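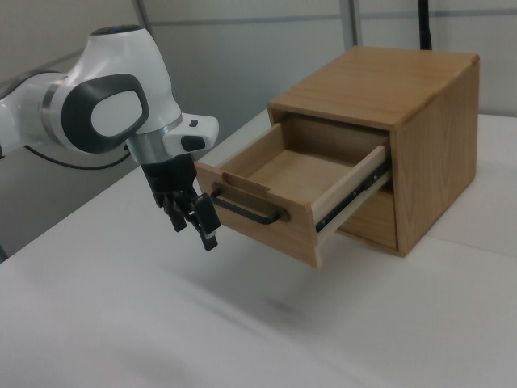
February
By Macarena Gallardo

The Irska is a folding cot sold mainly to town halls, parishes and aid groups that have to put people up at short notice. The Sindwood reception center bought 300 of them after the old parish hall in Grosten was opened to asylum seekers who had been sleeping outside the registration office. I spent two nights there and slept on one both times.

Setup is quick. The legs lock with a firm click, and the canvas is already attached, so there is no end bar to wrestle into place. Naa Frimpong, who runs the night shift, showed me once and I had mine standing in under a minute. Folding it back up takes longer. The middle hinge is stiff, and if the canvas bunches up, it catches.

Comfort is acceptable. The center sags less than on the older Damasceno cots still in use along the back wall, and I could turn over without waking my neighbor. It is narrow, though, and a tall man across the aisle had his feet over the end both nights. You need a blanket underneath you as well as on top, as the canvas lets the cold through. 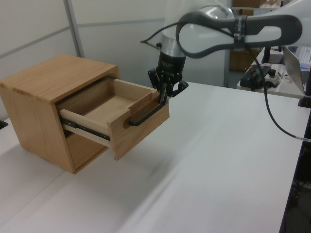 The cot weighs 13 pounds, and one person can carry two across a room. The maker rates it for 400 pounds. I had no way to test that, but families were sitting three and four to a cot during the day and I saw no bent legs. Of the 300 delivered, 295 were still in service after the first month. The other five had torn seams near the head, and the center is waiting on replacement canvas.

My main complaint is storage. There is a shallow pocket on one side that holds a phone and not much else. People who are carrying their papers, medicine and a child's shoes need somewhere to put them, and on the floor they get kicked – or lost. A deeper pocket with a zipper would fix this.

The canvas wipes down well with soap and water. Dark blue is the only color.

For a hall that may be open for a few weeks, I would buy it over the Damasceno. For a longer stay, the city should be looking at real beds – and at how long it plans to keep people in a hall.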